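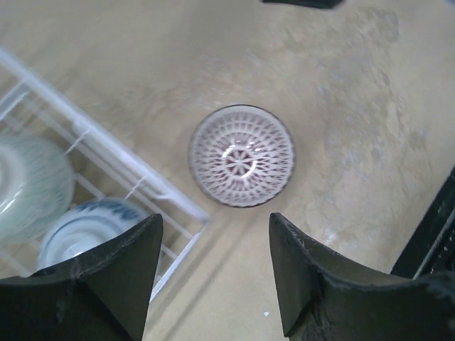
Kultport Manipulation Group, Software and Planning
List: bimanual-dev

Re: wrist camera frames out of step with joint states

Hi all,

Sorry for going quiet on this thread, I was buried in the planner rewrite most of last week and only came up for air on Tuesday. I did read everything though! And I think I finally have something useful to say about the timing mess, so get a coffee, this one runs long.

Devendra Kandpal wrote:

> I replayed the dish rack logs through the new perception node and the rim
> estimates are all over the place. When the arm is still they look great.
> As soon as the wrist starts moving, the rim of the bowl slides sideways
> in the base frame, and always in the direction of travel. I tried the old
> calibration and the new one and get the same thing with both. Is anybody
> else seeing this, or is it my replay setup? Also, does the planner care
> which stamp it gets? I never found that written down.

It isn't your replay setup. I see the same slide on my machine, on both arms, and I'm pretty sure calibration has nothing to do with it (please don't recalibrate anything on my account, we'd just be moving the error to a new address).

What's going on is that the wrist camera driver stamps each image when the message gets published, and the joint states are stamped when they're read off the bus. So by the time an image carries a time, the exposure is already old news. The perception node then goes and looks up the arm pose for that stamp, gets a pose from a bit later than the picture, and happily projects the rim into the wrong spot. Arm still, no error. Arm moving, error in the direction of travel. Which is exactly what you described, so thank you for being so precise about the direction, that saved me a day of poking at the wrong thing.

I ran the whole log set through a little script that shifts the image stamps back and forth until the rim stops sliding. The set has 2,311 frames where the rim fit converged and the wrist was moving, and the best shift came out at 158 milliseconds. That's huge. At the speeds we run over the rack, that's plenty to put a fingertip on the wrong side of a rim.

Now, you asked whether the planner cares which stamp it gets. Yes, very much, and I should have written that down ages ago. The planner takes the object pose and treats it as true at the stamp on the message. It doesn't try to guess how stale it is. For a single bowl on the open counter you mostly get away with it, there's room for the fingers to close a little off center. Bowls on edge and nested together are where it bites, because the grasp sampler is trying to put the tips over two rims at once and the good region is a sliver.

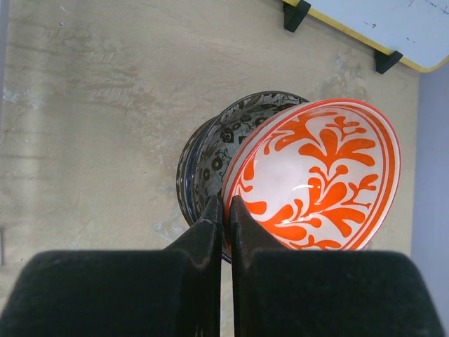 Leandro Urquijo commented on the ticket that shifting the stamps by a constant is asking for trouble, and he'd sooner see the driver fixed. His point is that the delay depends on how loaded the machine is, so a number measured on my desktop replay says nothing about a live run with both arms streaming, and if somebody later fixes the driver we'll be correcting for a delay that went away. He also wants the perception node to refuse any frame whose stamp is newer than the latest joint state, where today it quietly grabs the nearest pose.

I agree with pretty much all of that, and I'm only pushing for the constant as a stopgap. One small correction: the shift was measured on stamps recorded during live runs, so the load is baked into it. But the spread matters and I only looked at the best single value, so fair enough, I'll plot the whole thing before anyone leans on it.

The refusing-frames part I love. That nearest-pose lookup has been bugging me forever. I put it in myself back in July when we were using the Hevstead playback tool and the joint topic kept dropping out, and it was supposed to live for one afternoon.

My plan, unless someone yells:

First, the driver. I have a branch that reads the exposure time from the camera and carries it through to the message. It builds, it runs, and it needs somebody who knows the Ludeck wrapper better than I do to look at the buffer handling. Kalkidan Bogale, could that be you? The change is small, the scary bit is all in one function.

Second, the lookup. Interpolate between the two joint states on either side of the image stamp, and drop the frame if there's nothing on the later side yet. We'll lose a frame here and there at startup and I don't think we'll miss them.

Third, the planner. I want pose messages to carry an age, and I want the grasp sampler to widen its margins when the age goes up. For the two-arm setup this has to be done per arm, and that's the part I'm least sure about.
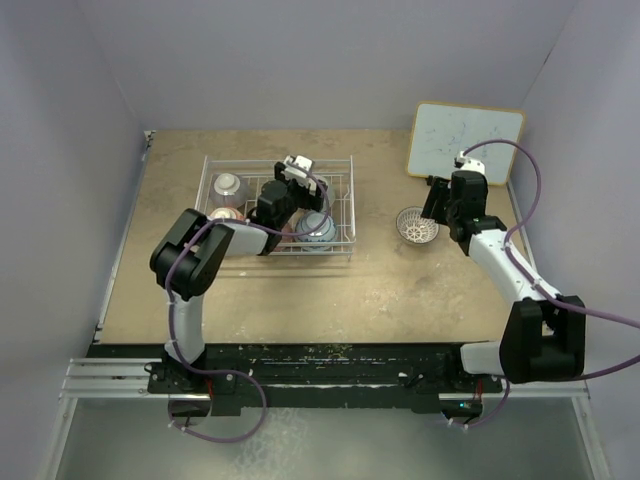
With both arms working over one table, each has its own idea of how old its view is, and right now the scene merge takes whichever pose arrived last and throws the other away. So the left arm can be planning into the rack on an object pose that came from the right wrist in mid-swing. I'd like the merge to keep both and weight them by age, with the fixed camera as the tie breaker. Archana Bajpai had a version of this in the old Rawat repo, I think under scene/merge, but I can't get it to build any more. If you still have a working checkout, please shout!

Things I haven't looked at: whether the fixed camera has the same stamping problem (my guess is yes, same driver family, but it doesn't move so we'd never notice unless the objects did), and whether the gripper state has its own lag. Devendra, if you have the patience, could you run your replay on the fixed camera too while one of the arms is carrying a bowl? Same rim fit, just pointed at the other topic. You'll have to swap the intrinsics file by hand, the launch argument for that is broken and I keep forgetting to fix it.

I tagged the replay script "stamp-shift" and put it in tools. You need 4 arguments: log path, camera topic, joint topic, and the search range in milliseconds. It prints a lot. Pass the quiet flag if you're running it over the whole set.

Oh, and Valentina Sepúlveda asked off list if she should hold off merging the new rim detector until this is sorted. No, go ahead and merge it! The detector works on single images and doesn't touch the pose lookup at all.

I'll push the driver branch tonight after I clean up the commit messages.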